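Crumbs and old sponges: dustpan or damp cloth?

kmorin
I cover the table with brown paper and use a hand brush. Bread chunks and cut-up sponges go in the pan.

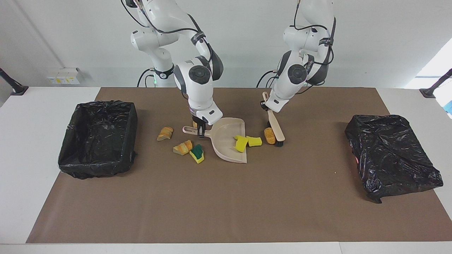

Dustpan and brush on the brown paper

umut_g
Waste of paper. Wipe the table with a cloth.

kmorin
A cloth smears crumbs. I keep a trash bag on the left and set the pan down in the middle.

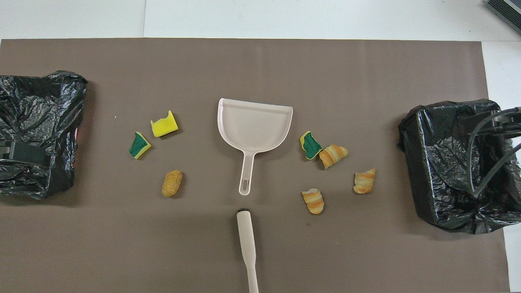
Then I do the big pieces first and fold the paper up for the small stuff.

dianeg
Same, but I pick sponges up by hand. They roll off the brush. 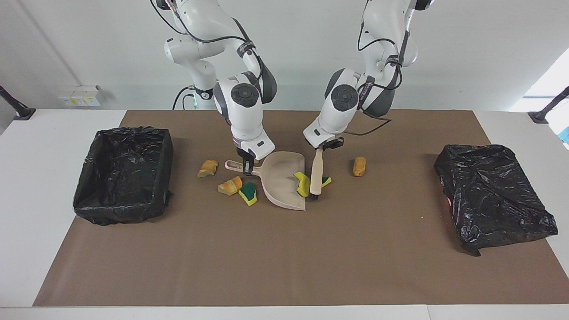

Lakshmi says to hold the brush lower and take short strokes.

umut_g
Still using a cloth.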